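## 4. What went wrong with the toast task

I'll start with the boring part. Of the 529 trials we ran on the Clomenent kitchen bench between March and June, most of the failures were the kind you'd guess: a missed grasp, a bumped mug, a planner that timed out and sulked. We logged those, fixed what we could and moved on. The fault in this section is different, and it took us far too long to spot because the logs said everything was fine.

The short version is that the arm would go to pick the toast out of the slot, close its fingers on thin air, report a good grasp and carry on to the drop-off point with nothing in hand. We called these ghost picks. We had 11 of them before anyone thought to line up the wrist video with the grasp flag (I'd like to say it was me, but it wasn't).

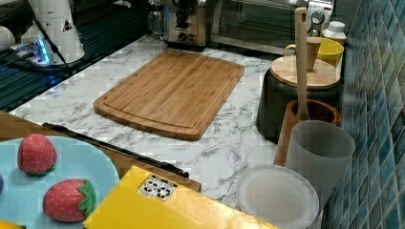

Our first suspect was the layout of the bench. The Greteck planner takes one reference view of the counter at the start of a session and treats whatever it finds there as fixed until told otherwise, which is fine for a wall or a heavy oven. It's a lot less fine for a bamboo cutting board sitting at a slight angle on marble, with clear counter on every side and nothing to stop it sliding. A nudge to the board means a nudge to anything standing on it, and the planner never hears about it. So we taped the board down, reran the session and felt pretty clever for an afternoon – until the ghost picks came back at the same rate.

That sent us off to the gripper. The Zirkach fingers don't have touch sensors. They decide they're holding something by watching motor current: if the current climbs over a threshold before the fingers are fully shut, the controller calls it a grasp. Bread is thin and soft, so back in January we'd dropped that threshold a long way to stop the fingers crushing the slices. It worked nicely, and we forgot about it.

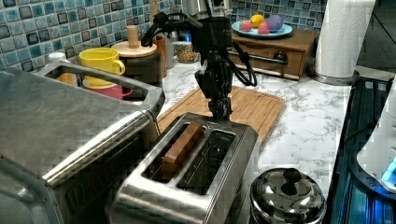
What we'd missed was the cable. When the wrist came down steeply over the toaster, the cable loop could pull tight and drag on the finger linkage, and the extra current was enough to trip the lowered threshold. The controller saw a bump in current, decided it had bread and off it went. The drag only showed up in a narrow band of wrist angles, so the same motion could pass all morning and fail after lunch when the toaster had shifted a little.

We checked this by cycling the gripper 1,000 times in open air, with no bread and no toaster anywhere near it, while sweeping the wrist through its range. Every false grasp fell inside that band. I can't tell you how annoying it was to get such a clean answer out of a test we could have run in the first week.

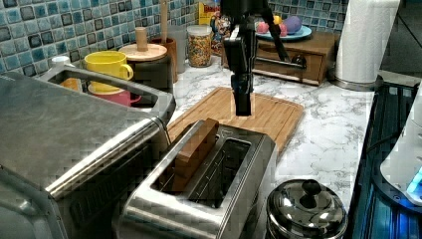
There's a safety side to this too, and I don't want to skip over it. A robot that wrongly thinks its hand is full behaves differently from one that knows it's empty. Ours switched to its carrying mode, where the collision limits are looser so the arm won't freeze every time a slice brushes the rim. On 3 of the ghost picks it then pushed against the toaster on the way out with more force than we'd ever allow for a bare gripper. No one was hurt and nothing broke, but we'd had people reaching in to reset the bench between trials, and we stopped that the same day.

The fix was cheap. We rerouted the cable through a De Luca clip higher up the forearm, put the threshold back where it started and added a check on finger width, so a fully closed gripper can't report a grasp whatever the current says. The looser collision limits now need both signals to agree. We haven't seen a ghost pick since, though we also haven't tried very thin slices, and I suspect the width check will grumble about those.

**Figure 3.** The Clomenent bench used for the toast trials, as discussed in Section 4.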